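### 3.2 Collecting demonstrations

We recorded 2,328 demonstrations on the two-arm table at Prarkilport. Each one covers a single serving task, such as moving a sandwich between the wicker basket and the beige tray.

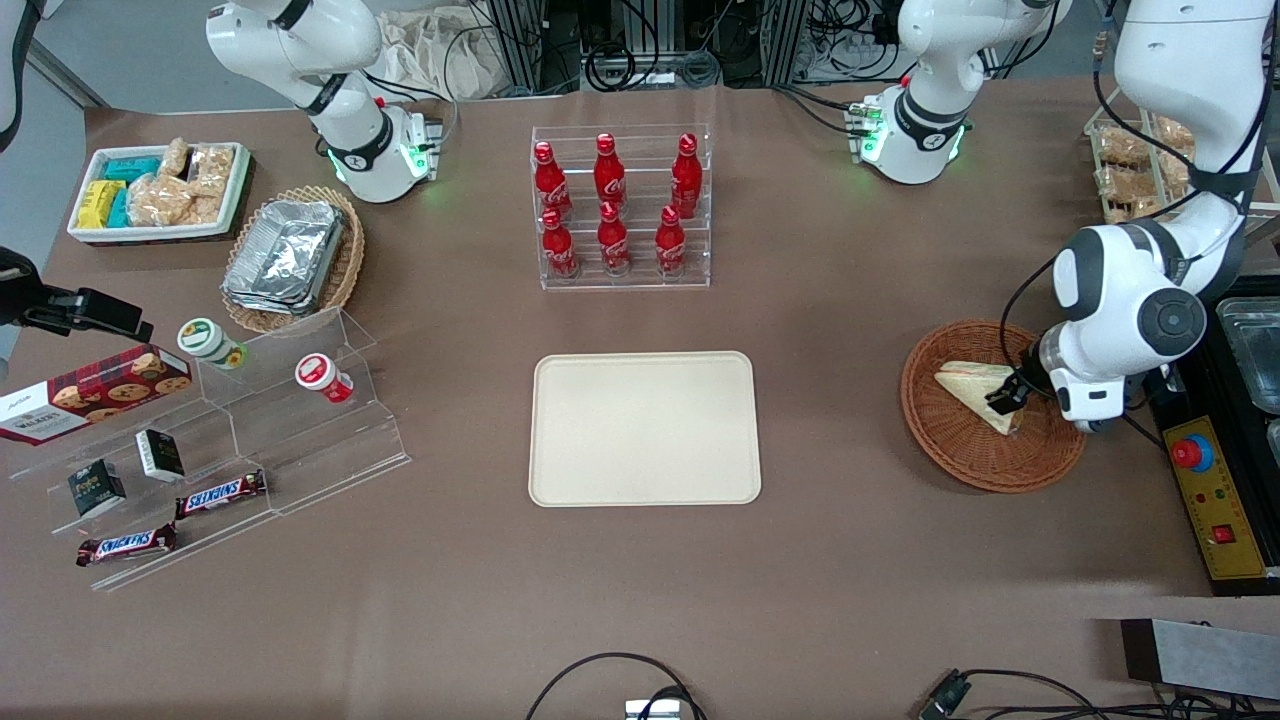
**Figure 2.** The table, with the left gripper on a sandwich.

Five operators took turns. Trials with a dropped item were kept but labeled — 1,652 had no drop, and only these were used for the first round of training.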